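## 1. 과제 개요

본 보고서는 공동 작업실의 소형 수공구 보관 방식을 개선하기 위하여 진행한 학기 과제의 결과를 정리한 것이다. 과제는 Tsehay Chala와 Gwendolyn Van Dusen이 공동으로 수행하였으며, 조사와 정리안 작성은 Chala가, 시험 운영과 기록은 Van Dusen이 맡았다. 대상 공간은 Bastthorpe관 2층 작업실이고, 사용자는 주로 제품디자인 전공 2학년과 3학년 학생이다.

작업실에서는 드라이버, 육각 렌치, 핀셋과 같은 작은 공구가 수업 후 제자리로 돌아오지 않는 일이 잦았다. 학기 초 목록에 올라 있던 공구와 나사류는 모두 합쳐 약 200점이었으나, 10월 점검 당시에는 보관 위치가 확인되지 않는 품목이 상당수에 이르렀다. 분실된 것보다 다른 서랍에 섞여 들어간 것이 많았다는 점이 점검 과정에서 확인되었다.

## 2. 기존 보관 방식의 문제

기존에는 깊은 서랍 두 칸에 모든 수공구를 함께 넣어 두었다. 서랍이 깊어 아래쪽 공구가 보이지 않았고, 손잡이와 날의 방향도 일정하지 않아 필요한 공구를 찾으려면 위에 있는 것을 모두 꺼내야 했다. 사용자 면담에서는 다음과 같은 의견이 반복되었다.

- 같은 규격의 드라이버가 여러 서랍에 흩어져 있다.
- 작업 중 잠시 내려놓을 자리가 없어 공구가 탁자에서 굴러 떨어진다.
- 서랍 라벨이 오래되어 내용물과 맞지 않는다.

두 번째 의견은 당초 과제 범위에 없던 내용이었으나, 지도 교원과 협의하여 범위에 포함하였다. 서랍에 보관하는 시간보다 작업대 위에 놓여 있는 시간이 더 긴 공구가 많았기 때문이다.

## 3. 정리안

정리안의 핵심은 얕은 트레이를 작업대 위에 두고, 자주 쓰는 공구를 그 안에 임시로 놓도록 하는 것이다. 트레이는 테두리가 올라와 있어야 하며, 바닥이 한눈에 들어올 만큼 얕아야 한다는 조건을 두었다. 작은 나사를 따로 담을 수 있는 오목한 부분이 있는 제품을 우선 검토하였다.

구매 후보로는 Flonska의 칸막이형 트레이와 Lahtinen의 단일형 트레이를 비교하였다. 개당 가격은 각각 3000원과 2000원이었다. 단일형은 가격이 낮고 세척이 쉬웠으나, 드라이버와 나사가 한데 섞이는 문제가 남았다. 이에 따라 칸이 나뉜 형태를 기본안으로 채택하고, 서랍 안쪽에는 단일형을 보조로 사용하기로 하였다.

공구를 내려놓는 동작도 함께 검토하였다. 드라이버는 손잡이를 잡은 채 축의 끝을 먼저 칸 안쪽에 대고, 이어서 손잡이를 낮추어 눕히는 순서로 통일하였다. 이 순서를 따르면 공구의 방향이 일정해지고, 다음 사용자가 손잡이 쪽을 바로 잡을 수 있다.

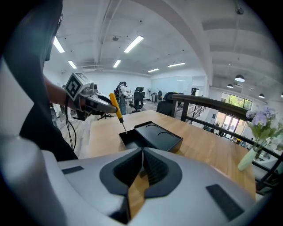
**그림 1.** 노란 손잡이 드라이버의 축 끝이 검은색 플라스틱 트레이의 왼쪽 칸에 들어간 모습.

트레이의 위치는 작업대 가장자리에서 손바닥 하나 너비만큼 안쪽으로 정하였다. 가장자리에 붙여 두면 팔꿈치에 걸려 밀려나는 경우가 있었고, 지나치게 안쪽에 두면 사용자가 트레이를 쓰지 않고 탁자 위에 공구를 그대로 놓았다. 왼손잡이 사용자를 위하여 트레이의 좌우 방향은 고정하지 않았다.

## 4. 시험 운영 결과

시험 운영은 정규 수업 시간과 오후 자율 작업 시간에 걸쳐 실시하였다. 운영 기간 중 대여 기록부에 기재된 드라이버 사용은 모두 99건이었다. 수업 시간에는 대부분의 공구가 트레이에 놓인 상태로 회수되었으나, 자율 작업 시간에는 다른 작업대로 옮겨진 공구가 일부 있었다. 트레이마다 작업대 번호를 붙인 뒤에는 이러한 사례가 줄어들었다.

나사류의 분류는 기대에 미치지 못하였다. 오목한 자리에 규격이 다른 나사를 함께 담는 경우가 많았고, 수업 종료 후 다시 분류하는 데 시간이 소요되었다. 규격별 색상 표시를 시도하였으나 표시 스티커가 쉽게 떨어져 중단하였다.

## 5. 향후 과제

나사 보관은 별도의 뚜껑 있는 용기로 분리하는 방안을 검토할 필요가 있다. 현재 Altora 소형 용기의 견본을 요청해 둔 상태이며, 견본이 도착하면 같은 작업실에서 추가 시험을 실시할 예정이다. 서랍 라벨은 새 목록에 맞추어 전면 교체하고, 목록 원본은 작업실 입구 게시판 옆에 비치한다.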